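Codgate Repair Room - gallery, the old server boards

Home
About the room
Galleries
Drop-in times
Contact

Posted 2026-09-11 by Lindsay Harawira

Quick one tonight, need to get the van back. Dalgleish cleared out a cupboard in June and we said yes to the lot, boards, rails, power supplies, a box of screws that match nothing. Pendo and Rangi have been sorting since. Pictures will go up as I get them off the card, one so far, captions for the rest further down so people can see where we've got to.

Stock numbers are in the blue book, not on here. If you want a board for parts ask Kirsty first.

The processor, before cleaning

Paste is the job everyone moans about. Old stuff smeared over the metal lid, and it gets into places it shouldn't if you rush. Bracket stays shut while you wipe, please. Lint-free cloth, a bit of alcohol, work inwards from the edges. Then do it again.

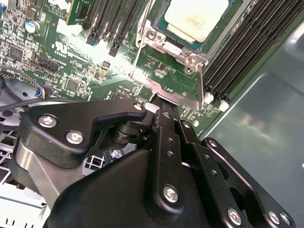

White paste still on the heat spreader, yellowy brown bits across the top. Green server board, chip sitting in its silver bracket.

Boards on the bench
(picture to follow)

Mats down, straps on. Fasil brought the good lamp from home and wants it back. We do one board at a time now after the mix up with the labels - Rangi's rule and a fair one. Board, bag, label, shelf.

Board 121
(picture to follow)

Everyone's favourite. Came in with a bent fan bracket and a sticker saying DO NOT USE, no reason given. Pendo cleaned it up and put it on the test supply and it posted first go. Two memory slots dead, rest fine. Staying with us for teaching.

Board 2531
(picture to follow)

Not so lucky. Bent pins in the socket, a whole corner of them. Kirsty had a go under the magnifier with a needle and gave up at teatime. Parts only. Heatsink is good and so are the clips if anybody needs clips.

The screw tray
(picture to follow)

Muffin tin from Kirsty's kitchen, one hole per size. Works better than the proper tray we paid for. Do not put it on the floor. We have all stood in it once.

Heatsinks soaking
(picture to follow)

Only the bare metal ones go in the tub. Anything with a fan attached, take the fan off, I am not drying out another one on the radiator. Rinse, shake, leave overnight on the rack by the back door.

Power supplies
(picture to follow)

Tested by Fasil and nobody else. Green tape is a pass, red tape goes to Ciltmont for recyling. No tape means leave it alone. Please dont open them up, not even for a look.

Bagged and shelved
(picture to follow)

Anti static bags, the silver kind. Stetier let us have a box of 100 at trade and we're already well into it, so if your work throws them out, grab them for us. Creased is fine, holes are not. Label goes on the outside, front, top right. Pencil rubs off so use the pen on the string.

Bits we're short of

Thermal paste, any make, small tubes
Cotton buds, paper stick ones
A second magnifier lamp
CPU socket covers, the plastic caps, as many as you've got
Somebody with a van for the Ciltmont run

Next session same time as usual, side door, ring twice if the radio's on. Kettle's fixed. Bring your own mug though, we're down to three and one of them has flux in it.

More pictures when I find the card reader.

Lindsay

Comments (2)

Rangi Treloar
It was the top left corner for labels, not right. Have a look at the shelf.

Lindsay Harawira
Will fix it tomorrow. Left it is.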